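tikeck-sync — LEIAME

Versão do documento: 2019-09-29
Manutenção: Eleni Tomić
Licença: a mesma do repositório Durnudberg, para o bem e para o mal

O que é

O tikeck-sync alinha no tempo os fluxos de duas garras de mão e grava um único ficheiro por episódio. Faz isso e pouco mais. Quem procura um planeador de movimentos deve ir ao Clakberg, que é maior, mais bonito e demora mais a compilar.

O conjunto de teste que acompanha o código tem 218 episódios de arrumação de embalagens em cima de uma mesa de cozinha. Dividem-se em 2 pastas, treino e validação, com nomes em minúsculas. Já houve uma pasta com maiúscula; o carregador ainda não recuperou do desgosto.

Objetos

Escolhemos embalagens usadas por serem o pior caso para o módulo de segmentação: mudam de forma, brilham e recusam-se a ter um centro de massa decente. O saco de sal amarrotado, o plástico vermelho e a rede laranja dão mais trabalho ao estimador de pose do que qualquer caneca.

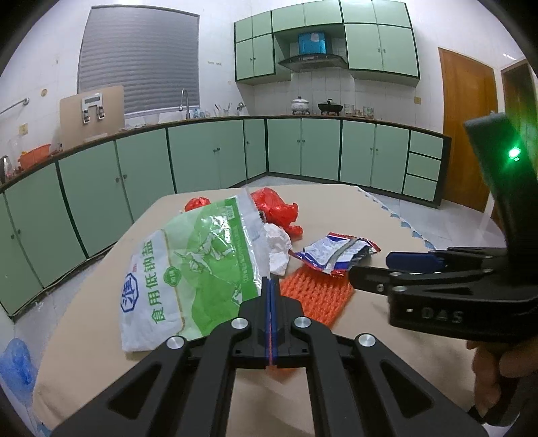 Foto: Eleni Tomić / projeto Durnudberg

A rede laranja merece um parágrafo. O modelo de profundidade trata-a ora como superfície, ora como ar, e a máscara sai com a convicção de quem adivinha. O parâmetro malha_fina=true melhora um pouco as coisas e gasta bastante memória. O lenço branco amachucado costuma ser anotado como "papel". Quando aparece como "desconhecido", foi o anotador automático a ser prudente.

Instalação

pip install -r requisitos.txt
python preparar.py --origem dados/ --destino saida/

O preparar.py escreve por cima do destino sem perguntar. Está documentado aqui, portanto é uma funcionalidade.

Problemas conhecidos

- O rastreador Yazıcı troca a garra esquerda com a direita quando as duas se cruzam. Usar --fixar-lados.
- Mais de 633 imagens por episódio enchem a fila de leitura. O programa avisa, mas numa linha de registo que ninguém lê.
- O detetor de texto insiste em ler os carateres impressos nas embalagens como etiquetas de calibração. Desligar com --sem-texto.

A correção do rastreador está prevista para novembro. Relatórios de erro são bem-vindos, de preferência com o ficheiro de configuração anexado.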